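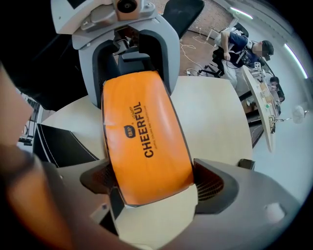
Hand-held gripper demos: is one object enough for a pick policy?

Forum: Manipulation and Learning

mvalcarcel wrote:
Good evening. In May we started to collect demonstrations with hand-held grippers for the Kilar project, and I would like opinions about the method. Most of our single-gripper episodes use the same orange thing with CHEERFUL printed on it. We change the table, the direction of the grasp and the things standing near. My colleague Milagros Salcedo believes that variety of place matters more than variety of object. I am less sure.
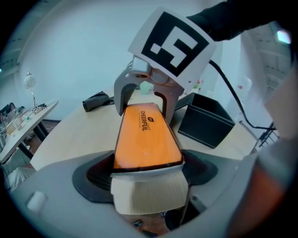
One grasp along the length of the object, upper finger at the far end

We have 14 people recording and we plan for 1,000 episodes. After the first 100 we trained a small policy. It reached the object well, but it closed the fingers too early when the object was turned.

fiachra_c wrote:
I would not go to 1,000 with that. Your policy may simply learn "go to orange". We made this mistake at Wirar with a blue cup, and it followed a blue sleeve across the table. Swap the object every few episodes.

nomvula.f wrote:
I disagree with Fiachra, at least partly. The early closing sounds like a timing problem and more objects will not repair it. Check the delay between the video and the finger width first. On our set-up it was 90 milliseconds, and correcting it helped more than any new data.

mvalcarcel wrote:
Thank you both. I have not measured the delay, so I will do this tomorrow morning. About the colour: it is a fair point – we have other tasks too, but the pick task is poor in colours.

The other thing I want to ask is about two hands. For these episodes we put a cube with marker patterns on each gripper and record from a head view also. 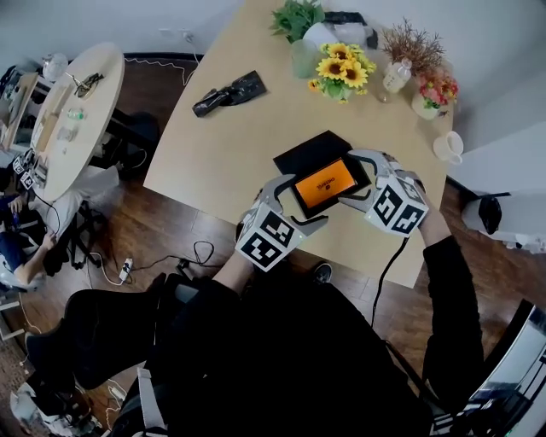
My question is whether the head view should go into the training, or only be used to check the positions of the hands. Purificación Ortuño from our group wants to train with it. I fear that the policy will learn to look at the arms of the person, and the robot has no such arms.

nomvula.f wrote:
Only for checking, I would say. Black sleeves in every episode is a strong hint for the network.

fiachra_c wrote:
Here I am with Purificación. Mask the arms and keep the view. It sees both hands together, and the gripper cameras are bad at that. And please try a different sleeve now and then.

mvalcarcel wrote:
Masking is more work, but I can test it on the two-hand episodes we already have. I will write again when the delay is measured.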